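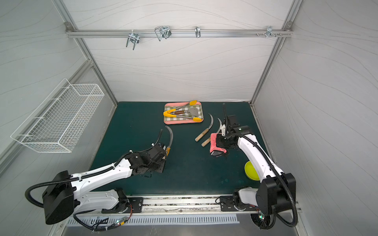

The two-arm handling course at Truncombe Technical College will run for a second term beginning in January, following approval by the Department of Applied Automation. The course is open to second-year students and is built around one long project, in which teams program a pair of robot arms to pick up, hold, pass and put away household and garden items. The arms are mounted on a single rail, and most exercises require both of them. A typical one has a sickle in the left gripper and a folded pink towel in the right, with kitchen tongs and a spatula waiting on a checkered cloth in their tray and two more sickles lying on the mat. Students are graded on the written plan, the program and a demonstration given before instructors in the final week.

Erlinda Javier, who leads the course, proposed it two years ago after reviewing the projects submitted by graduating students. Many of those projects used a single arm and identical plastic blocks. The department agreed that students should meet less regular objects before leaving the college, and set aside a workspace in the Rezende Building for the purpose.

"A block is the same from every side, and a student can get a good result with it in an afternoon," Javier said. "A towel is different each time it is put down. Our students need to plan for that, and they need to write down what they planned."

The first term enrolled about 40 students, divided into teams of four. Each team was assigned a station time in the morning or the afternoon and was required to keep a log of every attempt, including attempts that were stopped early. By the close of the term the logs contained 1,035 entries. Of these, 393 concerned cloth, and the remainder concerned tools with handles, tableware and mixed sets. The department will keep the logs and make them available to incoming students, who will be asked to read a portion of them before writing their own plans.

The logs follow a common form. A team records the items set out, the starting position of each, the arm assigned to each item, and the point at which the attempt ended. A short remark by the student at the controls is required. Instructors found during the first weeks that remarks such as "slipped" or "missed" were of little use to the next team, and the form was revised in November to ask where on the item the grip was taken and in what direction the gripper approached. Logs completed after the revision are longer, and the department considers them more useful for teaching.

Work with cloth occupies the middle weeks of the term. Students begin by lifting a towel from the table at one point and setting it down again. They then choose a grip from a view supplied by a small camera near the gripper, and they must state in advance which fold or edge they intend to take. Tamunoemi Amadi, a laboratory instructor, said that teams often select the highest fold because it is the easiest to see, and that the exercise is intended to make them compare it with other choices.

"I ask them to name two places to grip and to tell me what they expect from each one," Amadi said. "The program can be very simple at that stage. I am more interested in whether the expectation was reasonable."

Handled tools are introduced after cloth. The department chose sickles for this unit for their curved blades, which make the position of the tool harder to plan than that of a straight one. A student who grips near the end of the handle must allow for the sweep of the blade when the wrist turns, and must keep that sweep clear of the second arm. Teams submit a drawing of the intended path before any program is run. No student may reach into the enclosure while the arms are powered, and items are arranged by the student on duty under the supervision of an instructor.
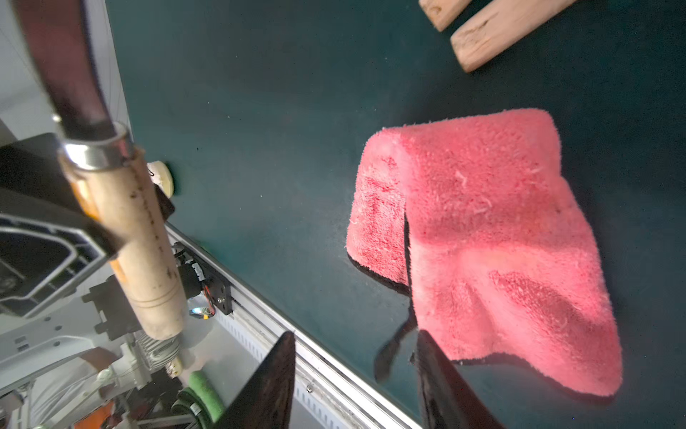
Do students need programming experience before they enroll in the course?

Students need one completed term of introductory programming, in any language taught at the college. Experience with robot arms is not required, and the first two weeks cover the control software, the stop procedure and the format of the logs. A student who has not taken the introductory class may submit a written request to the department along with a sample of earlier work.

Several changes will be made for the second term. Station times will be lengthened to allow a team to set up, run an exercise and complete its log in a single visit. During the first term, a number of teams finished their logs the following day, and instructors noted that these entries tended to leave out the starting positions. Each team will also exchange plans with another team once before the midterm review. The receiving team will carry out the plan as written, without speaking to its authors, and will return it with comments.

Temitope Uzor, a second-year student who completed the course, took part in a trial of this exchange. Her team received a plan for moving a spatula from one side of a tray to the other and found that it did not say which end of the tool should face the arm.

"We assumed it was the handle, and the people who wrote it had meant the blade," Uzor said. "When we looked at our own plan afterward, we had left out the same thing. We rewrote all of our plans after that, including the ones that had already been graded."

Uzor will return as a student assistant. Assistants are present during afternoon station times and may answer questions about the software and the forms. They do not grade work or approve plans. The department will appoint two further assistants before the start of the term, and applications are accepted at the front desk of the Rezende Building.

The college has also confirmed that a team from the course will take part in the Pruston Student Handling Meet in the spring. The meet is a one-day event at which student teams are given a set of items on arrival and a fixed period in which to prepare a routine. Items are announced by category only. Truncombe has attended in previous years with single-arm entries, and this will be its first entry in the two-arm division. Rizwan Wijesinghe, who advises the college's competition teams, said that selection will be based on the final demonstrations and on the quality of the logs.

"The preparation period is short, and a team that cannot describe a failed attempt clearly will repeat it," Wijesinghe said. "The logs tell me a great deal about how a team will work under those conditions."

The team will consist of four students and one alternate. Travel will be paid for by the college. Students selected for the team are excused from the final two station times of the term but must still submit all written work.

Replacement parts and consumable supplies for the first term came to $752, below the amount budgeted. Gripper pads accounted for the largest share. Rerkix, a regional supplier of laboratory fittings, has agreed to provide pads and cable ties for the coming year at a reduced price. The agreement places no conditions on the content of the course.

Ngozi Osagie, chair of the Department of Applied Automation, said the department would review the course again after the second term and would consider at that time whether it should become a requirement for the associate degree. The review will draw on student evaluations, instructor reports and a reading of selected logs by faculty members from outside the department.

"We approved the course on the understanding that the written work would carry as much weight as the demonstration," Osagie said. "The first group of students accepted that, and their records have already changed the way we teach the introductory class. I would like to see a second group before we make it a requirement for everyone."

Registration for the course opens in November and is handled through the college's regular enrollment system. Students should select a morning or afternoon station time when they register. Changes to station times after the first week require the signature of an instructor. Printed copies of the safety rules and the current log form may be obtained from the department office, and students are asked to bring a signed copy of the rules to the first class meeting.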